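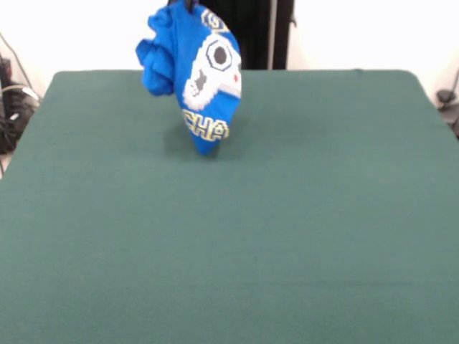
Frequently Asked Questions

Booking, cuts, shaves and beard care at Clukolance, Stuncombe

Last updated August 9, 2019

Do I need an appointment?

For a haircut, no. Walk-ins are taken in the order they arrive, and the person at the front desk can tell you how long the wait is. For a straight razor shave, a beard reshape or any hair coloring, please book. Those services take longer and only some of our chairs are set up for them.

How do I book?

Call the shop or stop by the desk. We don't take bookings through social media messages, as they get missed when we are busy. You can ask for a particular barber. If that person is off, we will offer you someone else or the next open day.

What if I have to cancel?

Let us know as early as you can. There is no charge for a first missed appointment. After the second one we ask for payment at the time of booking. If you are running late, call anyway – we can sometimes swap you with a walk-in.

Who will cut my hair?

The shop is run by Orysia Hutsuliak, who also works a chair most days. All of our barbers are licensed. Apprentices wash hair, sweep up and do supervised cuts at a lower price, and you will always be asked first whether that is all right with you.

What is included in a standard haircut?

A short talk about what you want, the cut itself, a neck cleanup and a rinse if you would like one. Styling product is put on only if you ask for it. A beard trim is separate, but a quick pass over the eyebrows or ears is part of the cut.

How often should I come in?

It depends on the style. A tight fade starts to look grown out after two or three weeks. A longer scissor cut can go six weeks or more. If you are growing your hair out, you can come in for a neck and ear cleanup between full cuts. It takes a few minutes and costs less.

I don't know what to ask for. What should I do?

Bring a photo of a cut you like, or one of yourself from a time when you were happy with your hair. Clipper guard numbers help if you know them. If you don't, tell your barber how long ago your last cut was and what bothered you about it.

What happens during a straight razor shave?

You lie back in the chair and a warm towel goes on your face to soften the hair. Then comes lather, a first pass with the grain, more lather and a second pass. The shave ends with a cool towel and an unscented balm. Let your barber know beforehand about any moles, cold sores or skin treatments. We can't shave over broken skin or active breakouts.

Are the razors clean?

Yes. We use holders with disposable blades, and a new blade is opened for each customer. Used blades go into a sharps container. Combs, guards and scissors are washed and then disinfected after each use, and towels are laundered after one customer.

How long should my beard be before a first shaping?

Give it at least four weeks without trimming. Many men shave the neckline too high in the first two weeks, and it takes a while to grow back. Patchy areas often fill in somewhat as the hair around them gets longer, so we would rather see it late than early.

My skin itches under the beard. Is that normal?

Some itching is common in the first few weeks. Wash the beard two or three times a week with a mild cleanser, rinse it well and work a few drops of oil down to the skin. If you have redness, flaking or soreness that doesn't clear up, see a doctor. We can't diagnose skin problems.

Which products do you sell?

We carry the Yu line of beard oil, balm and shampoo, plus combs and a small number of safety razors. You can try the oils at the desk. Unopened products can be returned with a receipt. Opened ones can't, unless there is a fault with the bottle or pump.

Do you cut children's hair?

Yes, from age 3 up. We have a booster seat, and an adult needs to stay in the shop. Weekday mornings are quieter if your child doesn't like the sound of clippers. We can do the whole cut with scissors if you tell us at the start.

Do you cut women's hair?

Yes. Short cuts, undercuts and fades are priced by the service and are the same for everyone. We don't do perms or highlights.

How can I pay?

Cash or card. Tips can be added to either one and go to the barber who served you. Gift cards are sold at the desk in any amount up to $200 and don't expire.

Is there parking?

There is free street parking in front of the shop and a public lot behind it. The Route 111 bus from Codville stops across the street. The front door is level with the sidewalk, and two of the chairs can be moved aside for a wheelchair.

Can I donate my hair?

We can cut and tie it for you, but you will need to mail it yourself. Check the rules of the group you have picked before you come in. Most have a minimum length, and some won't take colored hair. Bring your own bag or envelope.

What if I'm not happy with my cut?

Tell us before you leave if you can. If you notice something at home, come back within seven days and we will fix it at no charge – bring your receipt if you still have it. Ask for the same barber or a different one, whichever you prefer.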